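Kudlow Open Day

04/05/2025
By Pallavi Lodhi

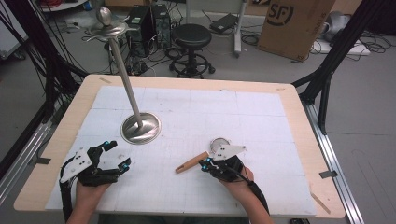

The Kudlow Open Day is a yearly public visit to the Kudlow robotics workshop, held in April. Started small, one room, a sign-up sheet. Now up to 592 visitors across the day, in groups. Best known for its hand-held gripper bench, where a person does the task and the recordings are later used to train arms. Both grippers are black with a white plate on top and bits of blue, one to each hand, cables running back past the wrists. Usual demo is a short wooden-handled tool held in the right gripper, left one open, next to a steel stand on a white gridded board. Staff call the board "the mat" although it is foam.

History

First open day run by Manju Tomar, then head of the bench group. Two benches at the time, both borrowed from Dixit, the parts supplier next door. A third added the year after. Brosetti, which makes packing lines, joined as co-host and brought its own arm, shown in the loading bay. The arm does not take part in the bench demo, a point often mixed up in local press.

Format

Visit takes 2 hours. Talk first, then the benches, then the Brosetti arm, then questions. Groups change over at the door. Visitors over 12 may try the grippers, younger ones watch. Most people find the left hand harder. Picking up the handle is the popular try, setting it down again straight is the one the staff actualy care about.

Recordings

Demo runs by staff are kept and go into the Vukness set, which held 1138 runs before this year's event. Visitor tries are not kept. Tomar has said in talks that the short, dull runs are worth more than the clever ones. Runs are sorted by task and by bench, older ones also by operator but that was dropped.

Access

Entry free, booking needed. Side gate only, the main one is for deliverys. Step-free to all 3 benches. No parking on site, the lane behind Dixit is used instead.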